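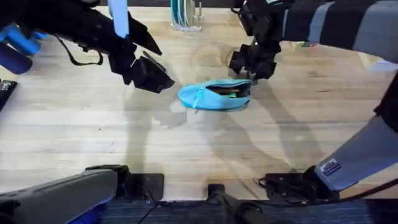 *Two arms, one pouch. The right gripper is at the open end.*

**1/** I want to write down a fault we had in May on our two-arm cell in Sikport. It cost us many days, and maybe this helps another small team.

**2/** The task is simple to say: one arm holds a soft pouch, the other arm works the zipper. We did 60 runs in a row without a problem. In the next run the right arm did not stop when I let go of the enable button.

**3/** It continued for a short time and then stopped by itself. No person was hurt, my hands were outside. But I did not like it at all, and I switched off the power to both arms.

**4/** The log gave 599 ms between button release and stop. Our own limit is 500. In the earlier runs it was always far under this limit, so I first blamed the button. I changed the button. Same fault the next morning.

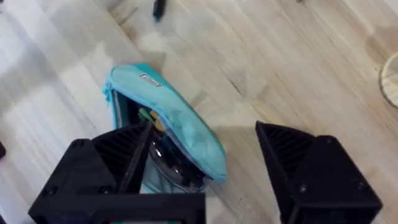 *Zipper partly open, with the pouch between the fingers.*

**5/** Saron Tefera found the real cause. The stop message went through the same queue as the wrist video. When the video was slow, the stop message had to wait behind it. I wrote this part of the code, so this mistake is mine.

**6/** Why only some days? We had raised the video quality to see the zipper teeth better. With the old setting the queue was almost always empty.

**7/** What we changed: the stop signal has now its own wire, directly to the drives. The software also sends it, but we do not depend on it. If an arm hears nothing from the controller, it holds position and the cell must be reset by hand.

**8/** Zeleke asked if the red emergency button was affected too. No, it cuts the power and was never in that queue. I tested it again anyway, 5 times on each arm.

**9/** The Skorkero cell used a copy of our code, so they had the same fault without knowing. They are updated as of June 2022. If you took the code from our Tostden folder before that, please measure your stop time with the video running at full quality. I measured mine with the video off. That was the reason I missed it.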